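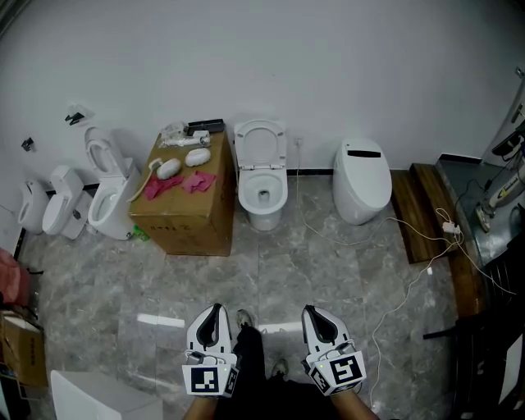

Posted by Valcárcel
Build lead, Gadora shared workshop
Updated November 10, 2023

Toilet cleaning build — FAQ

Same questions keep landing in the inbox so here are the answers. Short ones. Will add more when I get time.

What are you building?
A cleaning arm for bathrooms. Project name is Clido. Wipes the lid, seat, rim, then the floor around the base. No scrubbing inside the bowl yet.

Why so many toilets?
Lids. Every one opens different, and the tank ones don't leave the same room behind the seat as the wall-hung one. The first version only knew one toilet and was useless on anything else. We work with some lids up and some down, change it between runs.

Are they plumbed in?
No. Dry bowls only, please don't use them. Yes this had to be asked.

What are the cards on the grippers?
Black and white markers, two per gripper. The software uses them to work out where each hand is. Keep them flat and clean. If a corner lifts, reprint it, don't tape over the print — glare kills the tracking.

Can I hold the grippers with my own hands?
That's how we do it for now. One in each hand, slow moves, no twisting at the wrist. The arm comes later.

What goes on the cardboard box?
Cloths, pads, the tray, whatever the run needs. It's a table. A real bench was too high and people kept reaching over it. Put stuff back when your done, next person starts from the same layout.

Does the smart toilet need power?
For the lid, yes. Watch the cables on the floor, they loop out toward the walkway. Unplug at the end of the night.

What does it cost?
318 dollars in parts so far, not counting toilets. Most of that is the Dosix motor boards.

How many runs do you have?
131 good ones since May. Lots more bad ones, didn't keep them.

Will it work on my old toilet?
Mine at home is from 2002 and the seat still gives it trouble. Soft-close lids are easier.

Can I get the files?
Gripper parts yes, ask at the workshop. Code not yet — it's a mess and half the comments are wrong. Will post it when teh lid detection is stable.

Can I come help?
Yes. Bring shoes you don't mind kneeling in. Sessions run 2 hours.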